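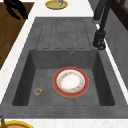
Clundano is a word list of kitchen and laundry terms, collected from people who've lived in more than one part of the country and noticed that the names change when you move. It began as a notebook and got out of hand in the best way! Take the grooved part of a sink, next to the basin, like the ridged grey one with its five long slots. We have it down as drainboard, draining board, drainer and "the rack bit", and every one of those came in more than once.

What's in it

There are 149 headwords and nearly 500 variants, all in one plain text file, terms.txt. Each line has the headword, the variant, the region as the speaker gave it, and a note if they left one. Read the notes, they're the best part (the argument over tea towel and dish towel goes on for 15 lines).

Where it came from

Most entries were sent in by post or email after our November call-out. The Zurberg set, 58 headwords, is older and was copied from index cards, so the spelling wanders. We kept it as written.

Known gaps

Laundry is thin. Colour names for enamelware are a mess, and the Gaillard and Cindinberg sets overlap, so search both before you add a word.

Adding a word

Put new lines at the bottom and leave the sorting to us. We merge on Tuesday nights. Guesses are welcome, just put a question mark after the region.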